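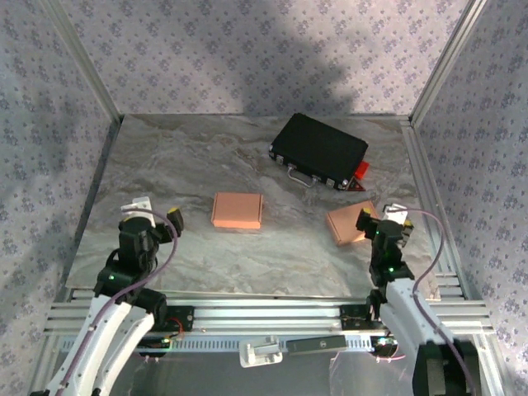
Work surface with patterned side panels and aluminum corner posts.

Developmental Physiology, Unit 7: Thyroid Hormone and Metamorphosis
Course notes, Ritdale section. Instructor: Ghazala Durrani

Last time we finished with steroid receptors, so you already have most of the tools for this unit. Thyroid hormone is not a steroid, but its receptor sits in the same big family and does its work in the nucleus. Keep your receptor diagram out while you read.

I love this topic. A tadpole is a swimming plant-eater with gills, a tail and a long coiled gut. A few weeks later it is a four-legged meat-eater with lungs and a short gut, and nearly every tissue has been rebuilt or thrown away along the way. One small hormone runs the whole show!

The hormone

The thyroid gland releases mostly T4 (thyroxine) and a smaller amount of T3. T3 binds the receptor much more tightly. Many tissues turn T4 into T3 on the spot by removing one iodine, using the enzyme deiodinase type 2 (D2). A second enzyme, deiodinase type 3 (D3), takes an iodine off the inner ring and makes the hormone inactive.

So the level in the blood is only half the story. A tissue with lots of D2 can respond early, while a tissue with lots of D3 is shielded and waits. Limb buds respond early, when blood levels are still low. The tail goes last - a good thing, as the animal needs it for swimming until the legs can take over.

The receptor

Two genes, TR alpha and TR beta. TR alpha is present early, before the thyroid is making much hormone. With no hormone bound, it sits on its target genes together with RXR and corepressors and holds those genes down. When T3 arrives, the corepressors leave, coactivators come in, and the same genes switch on. One of those genes is TR beta itself, so the response feeds its own growth.

Students often ask what happens if you remove TR alpha completely. Think it through before you look it up. With no receptor there is no activation, but there is no repression either. Knockout tadpoles of Xenopus tropicalis start some early changes, such as hind limb growth, sooner than normal, and then respond poorly to added T3. Both halves of that result make sense once you have the dual function model in your head.

Same hormone, opposite results

Hind limb: cells divide and differentiate.
Tail: cells die and the matrix is broken down by metalloproteinases.
Intestine: larval epithelium dies, adult stem cells appear and form a new lining.
Brain and spinal cord: some neurons are lost, others are added or rewired.

Corticosterone helps too. It raises D2 activity in several tissues, which is one way a stressful pond (drying up, crowded) can speed things along in a tadpole that is already big enough.

Reading and lab prep

Read the Brisby packet, pages 3 to 5, on deiodinases. Skip the box on fish unless you're curious - flounder are wonderful, though, and their eye migration also depends on thyroid hormone.

Lab groups are led by Nattawut Hemmin and Panya Kamolrat. Bring the staging chart. We will be scoring limb and tail stages from the Kiscombe slide set, 1,611 slides in all, and each pair gets its own tray.

Problems, due 11/10/2024

1. A tadpole is raised in methimazole, which blocks hormone synthesis. Predict its size and stage compared with its siblings. Then predict what adding T3 to the water would do.

2. Draw the expected curves for TR beta mRNA in tail tissue after T3, with and without a protein synthesis blocker. Which part of the response is direct?

3. A line of tadpoles overexpresses D3 in every tissue. Which structures would you check first, and at what stage?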